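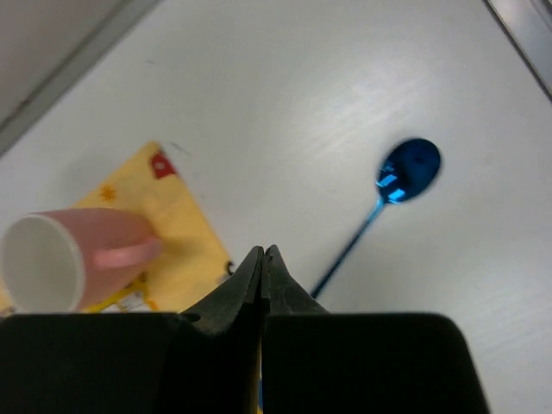 Ziltcombe, July 31, 2019

ok thread. table setting planner, new branch. Mugs, cutlery and the dreaded napkin

Big change is the task planner no longer calls the grasp sampler directly. It asks for a ranked list and walks down it. Sounds boring, saved us 2 deadlocks before lunch

Cloth first. Old corner detector was trained on plain colours and falls over on printed fabric, every cartoon wheel looks like a corner to it. Lucie Dufour rewrote the scoring so it wants an outline edge on both sides

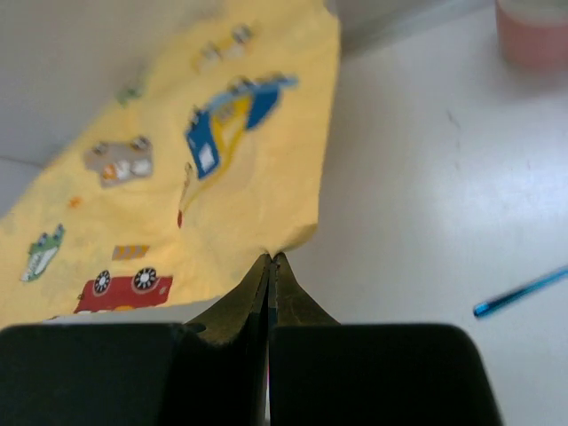 Corner pinch on the napkin, cup and pen off to the right.

Close command is now force limited instead of position only — should've done that in January tbh. Fingers stop when the current goes up, then the planner gets a grip width back and decides if it beleives it

Cutlery next. Shiny blue metal, depth is garbage on it. Holes all through the point cloud. So we fit the handle axis in RGB and take height from the table plane

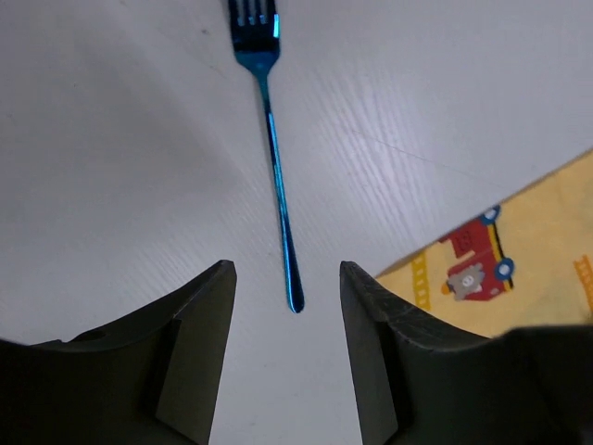

Pletura Manipulation Software Group

Approach is straight down the handle axis, fingers open, then 5 mm steps with a fresh axis fit each step. Slow. Karine Marchand wants it gone, I want it kept till the wrist calibration is redone. Calibration lives in Stivwood (our config tool) and 4 of the params still have the wrong units in the label, sorry, on my list

Next up is the reorient step, handle pinched, bowl up. Wrist pose comes from the same axis fit 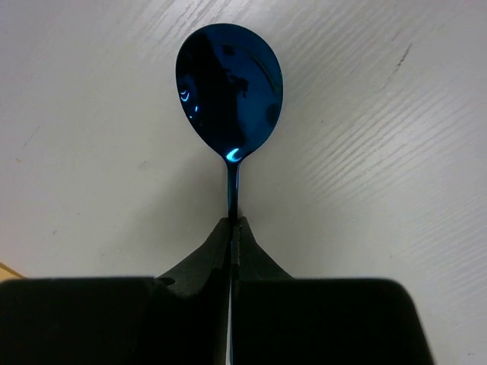
and the planner treats the bowl as a keep-out volume so it won't plan a path that swings it through the cup. Volume's a fat capsule for now, way too conservative near the neck

Tuning that tonight. Logs are in the Orbán folder, usual naming, pls don't rename them agian. Merge request goes up once the replay tests are green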